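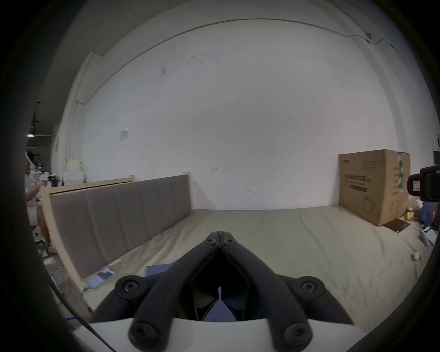

Lalwood Dig: Trench Safety Checklist
Last updated January 10, 2025
2 min read

Trench walls: PASS. Clean, straight and holding well after the rain. Lovely work on the north side!

Ladder: PASS. Tied at the top, feet level.

Spoil heap: FIX. Creeping toward the edge again. Move it back before anyone digs under the Cernon wall.

Finds shed: PASS. Crates up to 706 are labeled and stacked low. The painted sherds from Sayegh field are in there too (go and look, they're gorgeous).

First aid kit: FIX. Down to 12 bandages, no eyewash. Order more for February.

Hard hats: PASS. All fitted, one chin strap replaced.

Grelel track: FIX. Slick by the gate. Gravel is on order, so park on the road until it's spread.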